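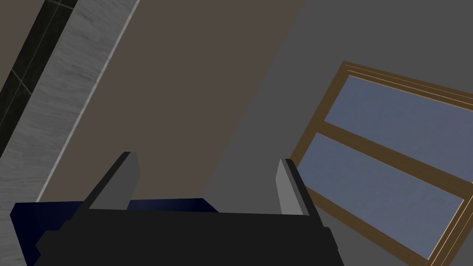
Product Review: Guvik Simulation Package for Gripper Setup and Maintenance

Reviewed for the Carkura Equipment Library, April 9, 2020

Summary of findings

The Guvik package is a software kit for preparing a two-finger gripper before the physical cell is commissioned. It supplies a model of the hand, a furnished room in which to place it, and a set of setup and service procedures. The Library considers it suitable for training technicians who already know the basics of cell maintenance. It is less suitable as a first introduction.

Scope of the review

The package was installed at the Bednarek training site and used over 3 working sessions. Reviewers carried out the initial configuration, the finger alignment procedure and the simulated finger replacement. Pricing was not considered. The optional Flaltevon reporting module was tested only to confirm that it opens and saves a file.

Installation and configuration

Installation proceeded without error. The configuration screens ask for the tool offset, the finger travel and the mounting angle, in that order. The order is sensible, although the mounting angle is entered in radians on one screen and in degrees on the next. Two reviewers entered it incorrectly as a result. The supplier should correct this.

Saved configurations may hold up to 128 named positions. File names cannot contain spaces, a restriction mentioned only in an appendix to the manual.

Finger alignment

The alignment procedure is the strongest part of the package. The technician works from a view fixed to the hand, with the gripper body along the bottom and the open fingers ahead of it, and brings the hand toward a dark blue object in the room. Because the view turns with the hand, the walls and window can appear at a steep slant.

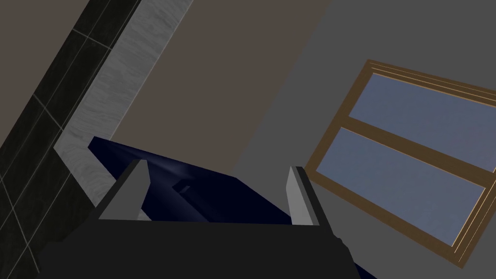

Technicians accustomed to an upright overhead view needed time to adjust, and the manual would benefit from a page on reading a rotated view. Once adjusted, they found the pale inner faces of the fingers easy to judge against darker surfaces. The lighting is another matter. Dark parts of the gripper body are hard to tell apart in the default setting, and the brightness control is placed in a general preferences menu -- not with the other view controls.

Simulated service work

The finger replacement exercise follows the sequence used on a real cell: isolate, remove, clean, refit, check travel. The steps are clearly worded. The model itself is plain, with simple squared shapes and no visible wear, so it cannot teach a technician to recognize a worn face. Sites should continue to inspect physical parts as a separate lesson.

Recommendation

Approved for loan, with the printed manual supplied alongside. Borrowing sites should check the angle units after every new configuration. The Library will look at the package again in October if the supplier issues a revised version.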